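Home organization board > Small spaces > Keys, papers and one magazine holder

mirelle_k
11 October 2018

Hello everybody. I would like to ask your opinion about my corner table. The plan was simple: papers and books stand in the magazine holder, keys have their own place, small things go in the tray. The first two weeks it went well. Now the keys lie on the flower cover again and the papers are bending at the top. I want to change something before I buy more boxes.
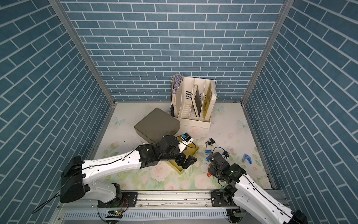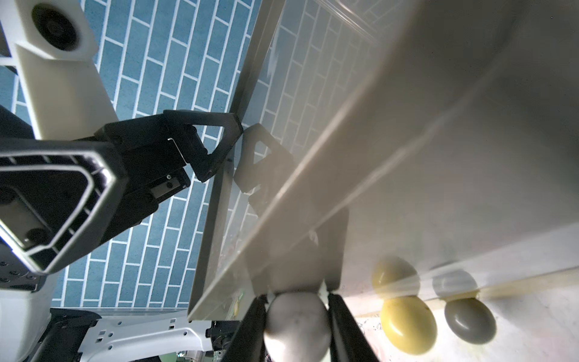
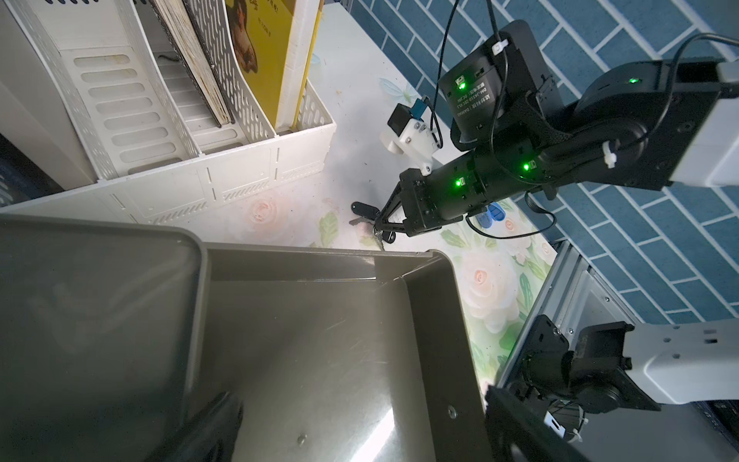
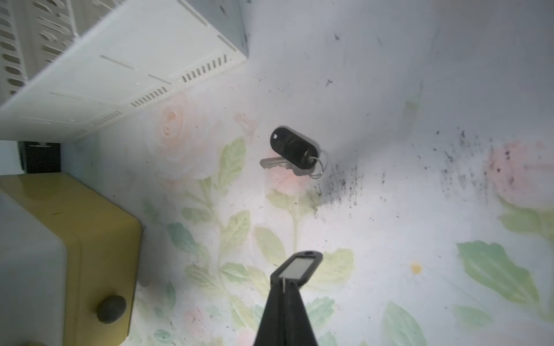 Magazine holder and keys in the first and third, key tags close up in the last.

My questions are these:
Is a magazine holder a good thing for soft papers, or is it only for books?
How do you keep a light cover clean? I see every dark speck on the roses.
What do you write on key tags, if you write something?

oldfern
I like the blue brick walls with the flowers, it is a friendly corner. For the papers my answer is no. A holder like this is made for stiff things. The book with the frayed cover can stand there another ten years and it will not suffer, but soft sheets sink down and then the corners curl. Put the papers in a stiff folder first, and then put the folder in the holder.

Tapio17
I do not agree with oldfern. I have had loose papers in a holder for years and they stand straight. The point is that the compartment must be full. When it is half full, everything leans. In the third picture the books lean to the left also, and they are not soft. So I would move everything closer together and leave the free compartment at one end.

oldfern
A full compartment is a compartment from which you never take anything. I had this in my old apartment. To get one letter I had to pull out the whole pack.

Tapio17
Then you had too many letters. :)

mirelle_k
Thank you both. There are folders between the papers already, but I think they are too soft themselves, because they bend together with the sheets. I will look for stiff ones. Somebody told me that Zadosell has them in cardboard, does anybody know if they are good?

quiltandkettle
I have the Zadosell ones. The cardboard is strong but the folders are wide, so please measure your compartment before you order. Mine stick out by 2 cm and it makes me angry every time I pass by.

About the keys: why do they not live in the gray tray? It is standing right beside them and it has a good high wall. I would put the keys there and stop thinking about it.

mirelle_k
I tried this in September. The tray collects everything, and then I must search for the keys under the other things. You can see two screws there in the third picture. This is how it begins, first two screws and then the whole drawer.

quiltandkettle
Then put a small dish inside the tray, only for keys. Screws go in a jar. The gray and yellow egg-shaped things from the second picture need a bowl too, in my opinion. Round things should never lie free on a table.

Tapio17
Or a hook on the wall, and no dish. A dish is again a place where screws will arrive.

nb_pantry
Please be careful with hooks on a panel wall if you don't know what is behind it. I made one hole in mine and the panel cracked down to the floor. The adhesive hooks from Brovo hold my two keys and a tag without problems, but they did not hold an umbrella.

For the tags: the one in the last picture has a blank window, and I would fill it. Do not write the address! If the keys are lost, the person who finds them also finds your door. I write one word that only we at home understand. My cellar key says "Mistotthorpe", this is the village where we had a very bad holiday, and the cellar is also cold and damp.

oldfern
Pencil or pen?

nb_pantry
Pencil. With pen, the paper became blue all over after one rainy day.

mirelle_k
I like the idea with the secret word very much. And for the dark specks? They are everywhere near the key ring, and on one place they make a real smudge. Also there is a greenish-yellow stain a bit higher. I don't know from what it comes.

quiltandkettle
Do not rub when it is dry! First lift the dirt with a soft brush or with the vacuum cleaner, then a damp cloth with one drop of dish soap. I rubbed my cover dry and it has gray clouds now. For the stain I would try the Mtshali soap in a corner first, and wait until the next day to see if the print stays.

Tapio17
I would buy a darker cover. It costs less than all this soap.

mirelle_k
No, the roses stay. I will order the stiff folders, put a dish for the keys and try the soap. When the stain is gone I will write here again, and also if it is not gone.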